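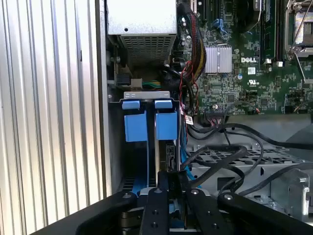 My father does not throw away machines, and in this matter I am the same. When I moved to Plendova for work, I brought two suitcases and one old desktop computer wrapped in a winter coat. My wife said we could buy a better one for the price of the extra baggage. She was right about the price.

I want to write today about letters, and the computer is only where they were kept. For five years my grandmother dictated letters to me over the telephone. She could read well but her hands had become weak, and she did not like to ask my uncle, who corrected her grammar. So she called me in the evening, I typed, I printed, and I mailed the pages to her friends. One of them was Mi-kyung Chae, her friend from school, who lived on the other side of the country and answered always by hand, in green ink.

I had not opened these files for a long time. In July I finally sat down with them. There were 55 letters. I had remembered maybe half of that.

The first thing I noticed is how little she wrote about herself. She wrote about the price of radishes. She wrote about a neighbor's wedding where the soup was served too salty, and she came back to this soup in three different letters. When she had her operation, there was one sentence, and after it a long paragraph on how to keep moths out of wool. At the time I thought she was hiding the bad news. Now I think she found the moths more useful to her friend.

The second thing is my own part in it, and here I am a little ashamed. In the early letters I made her sentences nicer. She would say, "It rained and I was bored," and I typed that the rain made the days long. I was a student and I believed I was helping. Then in the second winter there is a letter which begins: "My grandson types this and he puts in words I did not say. Please excuse him." I typed that too, because she waited on the line until I read it back to her. After this letter the style becomes plain, and the letters become much better.

I told this story to Joon-young Moon at lunch and he laughed so hard that people on Bestidska Street turned to look. His grandmother, he said, would have fired him after the first page.

I have printed 12 of the letters now, the ones I like most, and I am translating them slowly for my daughter, who reads our language but gets tired of it. Translation is difficult for me in a way I did not expect. My grandmother uses one word for "to be cold" and for "to miss somebody's company," and everybody at home understands which one from the season. In English I must choose. For the letter about the empty house I chose "cold," and I changed it the next morning, and then I changed it back.

My daughter has asked whether the green ink letters still exist. They should be in a cookie tin at my uncle's house, under the sewing things. I have written to him, and I checked my grammar before sending.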